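Stuck on the Lorkmont road: notes on being recovered

April 8, 2024

I have driven for twenty-odd years and until February I had never needed a tow truck. I'd had flat batteries and one puncture, all of them sorted on the drive at home. So when the car gave up on the Lorkmont road I did most things in the wrong order, and I thought I would write down what happened while I still remember it.

The car is a diesel estate with 167 thousand miles on it. I bought it from a man in Plondetti who had looked after it well, and I have looked after it fairly well. It had been slow to start for a week or two. I put that down to the cold and meant to get the battery tested, and didn't.

I was coming back from my sister's, mid-evening, dark, light rain. About two miles past the quarry turning the battery light came on, then the power steering went heavy, then the dashboard lit up with more or less everything it had. I know now that this is what a broken auxiliary belt looks like. At the time I thought it was something electrical and that I might get home if I turned the heater off. I got as far as the long bend by the water works and the temperature needle was nearly at the top, so I stopped.

First mistake: I stopped on the bend. There is a gateway perhaps a minute further along, set well back, and I had driven past it hundreds of times. I wasn't thinking about gateways, I was watching the needle. If you have a regular route it is worth knowing where you could pull off it. I have since noticed that there are plenty of places on that road, and the bend is the worst of the lot.

Second mistake: I sat in the car. I had the hazards on and my seat belt off and I was looking for the breakdown number on my phone, with lorries coming round behind me. A woman pulled in ahead, in the gateway I should have used, walked back with a torch and told me fairly sharply to get out and stand behind the barrier. Her name was Chathurika Paul and she used to work in traffic management. She put my warning triangle out, a good way back up the verge, and waited until she was happy I was going to stay put. I did thank her, but I was flustered and I doubt I did it properly. If she reads this, thank you.

The phone call

I have breakdown cover through the bank account. I have paid for it for years and never read it. The number was on a card in the kitchen drawer at home, so I had to find it online, and the first result was an advert for a firm that wasn't anything to do with my cover at all. I was halfway through giving them my card details before I realised. They would have come, I'm sure, but I would have been paying the full rate for something I already had.

The proper call took a while. They wanted the registration, the policy number (which I didn't have, but they found me by postcode), the nearest junction and whether I was in a safe place. I said "the bend by the water works", which means a lot to people in Lorkmont and nothing to a call centre. In the end I read out my location from the map on the phone. My battery was at 8 per cent by then. I now keep a charged power pack in the glovebox, and the policy number is written inside the cover of the handbook.

They also asked whether I wanted a patrol to try a repair or a recovery truck. I said repair, thinking it would be quicker. What I should have said was that the car had overheated and lost its steering assistance, and let them decide. The woman on the phone asked a couple more questions, worked it out for herself and sent a truck.

The truck

The wait was seventy minutes, which in the rain is long enough. I had a coat, luckily, but no hat and no gloves, and the shoes I was wearing were for sitting in my sister's front room.

The truck that came was from Ivov, who are a small recovery outfit on the trading estate and do contract work for the larger breakdown companies. The driver was Saturnino Montes. He parked behind me with the beacons going, had a look under the bonnet for all of half a minute, and showed me what was left of the belt. It had shredded and part of it had wrapped itself round a pulley. He said there was no point trying to do anything with it on a bend in the dark and I agreed with him.

I had assumed all recovery trucks lifted the front wheels and pulled you along on the back ones. His was a flatbed, the kind where the whole deck slides back and tilts down to the road. He screwed a towing eye into the front bumper, behind a little square cover I had never noticed, then winched the car up very slowly. My towing eye was in the boot under the spare wheel, under a pushchair, under two bags of things I was supposed to have taken to the charity shop. He stood there while I unloaded it all on to the wet grass. So that is another thing I have changed. The eye and the locking wheel nut key are now in a bag in the side pocket, where I can reach them.

Once the car was on the deck he put straps over the wheels, went round each one twice, and only then would he let me in the cab. It was warm and very tidy. There was a tray of receipts and a flask and not much else.

I asked him what people get wrong. He said the gearbox was the main one. People with automatics let a friend drag them home on a rope and then wonder why the gearbox has gone. He also said to tell the call handler if the car has been lowered, or has a roof box on, or is stuck in gear, because it can change which truck they send. And he said to say how many people need to travel. His cab seats two passengers. If there are five of you and you haven't mentioned it, some of you will be waiting for a taxi.

Where it goes

My cover took the car to one address of my choosing within a set distance, and I had to choose on the spot. I nearly said home. Saturnino asked, quite mildly, how I was planning to get it from home to a garage, and I hadn't thought about that. It would have meant a second tow, which the policy doesn't pay for. So it went to Miah, the garage behind the old bus depot, and he dropped it on their forecourt, nose in, and posted the key through the night box with a form he made me fill in on the bonnet. Then he ran me home, which was on his way.

Check two things about your own garage if you can. Do they have somewhere to leave a car out of hours, and do they have a key drop? Not all of them do. Some estates lock the gates at night and the truck can't get in.

Miah rang the next morning. Belt, tensioner and the alternator pulley, which had seized and was what killed the belt in the first place. The engine had not been cooked, though they said I had cut it fine. It was off the road for 7 days, most of that waiting for the tensioner.

Being without it was duller than I had expected. The bus from our end goes the long way round, and by the time I got in I wasn't up to much.

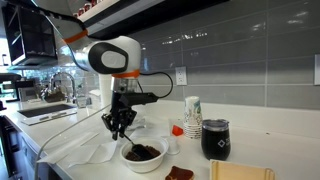
The bill was the part I had been dreading, and it came in under what I'd feared, labour included. I paid it over the phone and then stood in the kitchen eating something sweet out of a bowl, which is how I deal with most bills. Brownie broken up with a spoon is my usual, the same sort of dark crumbly heap as in the white bowl in the photo, and I had rather a lot of it. I then rang the bank to ask what my cover does and doesn't include, and wrote the answers down. It covers me in any car, including as a passenger. It doesn't cover the trailer. It does cover a breakdown at home, which surprised me, as I had paid a mobile mechanic to come out for a flat battery the winter before last.

What's in the car now

For anyone who wants the list, I now carry a hi-vis waistcoat on the back of the driver's seat, where I can get at it before I open the door. A torch that isn't my phone. The triangle, moved to the top. An old waterproof, a woolly hat and a pair of walking boots I'd retired. The power pack. A bottle of water, and a packet of biscuits that has already been replaced once. The pushchair went back to my sister.

I had a look at whether to pay extra for the next level of cover, the one that gives you a hire car or a night in a hotel. For the driving I do it isn't worth it, and I've left it. If I was going up and down the country for work I would probably decide differently.

I also had the belt on my wife's car checked when it went in for its service. It was cracked along one edge, and they changed it while they were there. Hers has done far fewer miles than mine – belts go with age too, I'm told – and it had never been mentioned at any of the earlier services.

One question I haven't settled is tipping. I offered Saturnino a tenner and he wouldn't take it. I sent a note to Ivov instead and their office replied to say they had passed it on. If you know what the normal thing is, leave a comment.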